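Werkstattbuch Papierlabor Kenditz

2020-01-14

So, neues Jahr, neuer Leim. Ich wollte den Methylcellulose-Ansatz ja schon vor den Feiertagen probieren, aber dann kam die Kiste mit den Notenheften aus Bassi dazwischen und alles blieb liegen. Jetzt also endlich – und ich bin ziemlich angetan!

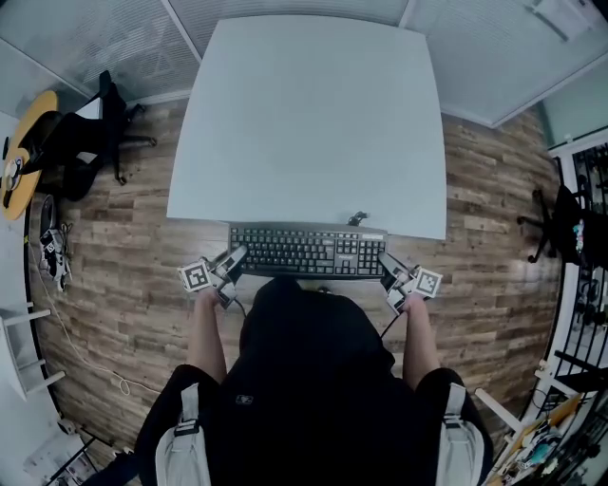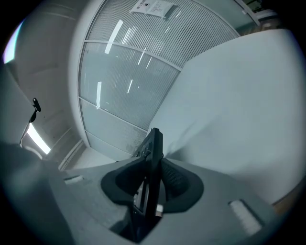 Seite zuletzt geändert: 2020-01-14, Fassung 14

Angesetzt habe ich 28 g Pulver auf einen Liter, kalt eingerührt, dann stehen lassen und immer mal wieder vorbeigegangen und gerührt. Klümpchen gab es trotzdem (ich bin beim Einstreuen einfach zu ungeduldig), die sind aber über Nacht verschwunden. Durchs Sieb musste fast nichts mehr.

Erster Versuch an Heft 419, dem mit dem gebrochenen Rücken. Japanpapier gerissen, nicht geschnitten, dünn eingestrichen, aufgelegt, Vlies drauf, Löschkarton, Gewicht. Nach 34 Minuten habe ich neugierig nachgesehen, viel zu früh, der Streifen ist an einer Ecke hochgekommen. Also nochmal drüber und diesmal Finger weg! Heute früh lag alles schön plan, kein Glanz, und der Falz lässt sich öffnen, ohne dass es knackt.

Zum Vergleich daneben ein Streifen mit Weizenstärke. Klebt kräftiger, keine Frage, aber das Papier zieht sich am Rand ein bisschen zusammen. Für die Umschläge nehme ich weiter Stärke, für die Innenblätter lieber den neuen Ansatz. Mischen wäre auch noch eine Idee, halb und halb, das hat bei den Loltanus-Karten gut funktioniert.

Was mich ärgert: Der Löschkarton von Bendeo fusselt. Der alte war besser, davon liegt noch ein Rest im unteren Schubfach, bitte für die Hefte aufheben und nicht zum Pinselabstreifen nehmen!

Offen: Rostflecken an den Klammern, Klammern ziehen oder drinlassen? Ich würde ziehen und mit Leinenzwirn neu heften. Der Leim steht beschriftet im Kühlschrank, zweites Fach links, Deckel klemmt etwas.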